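Ski bench check, Millwood shop, 14 January 2019
Checked by Mared Humphreys

Edges, both pairs: OK. I ran a thumbnail down all of them (carefully!) and found one burr near the left tip, which I stoned off.
Bindings: OK. Heel springs feel snappy, and the screws are snug.
Brakes: FAIL on the Sastow pair. One arm drags, so I've tagged them and they stay off the rack till Levente gets to them.
Boot soles: worn but usable. Divina, please order toe pieces, 2 sets!
Wax iron: OK, cord is fine, but let's keep it away from the glove bin.
Helmets: buckles all click. I'd still toss the Nastia one, the foam has a dent I don't like.

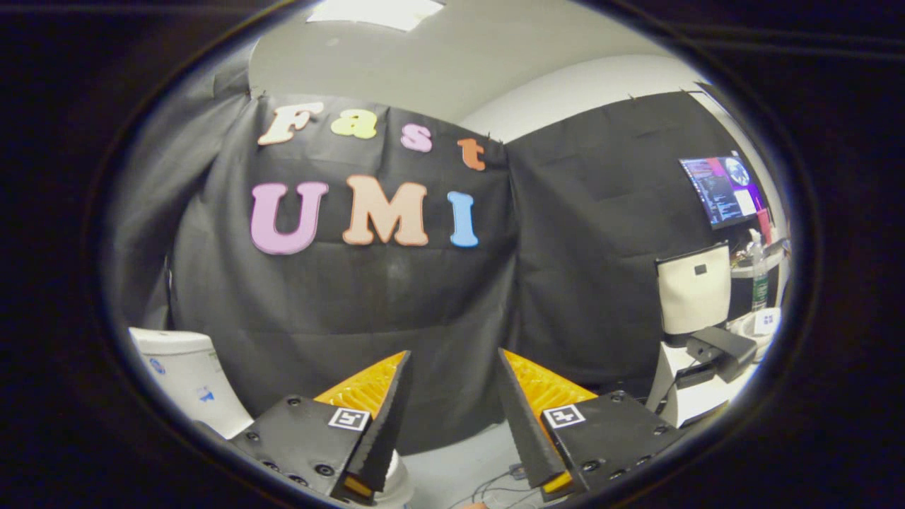
Foam letters on the black felt: "Fast" over "UMI"

Poles: straps OK, one basket cracked and swapped.
Next full check in May, Magdolna has the keys.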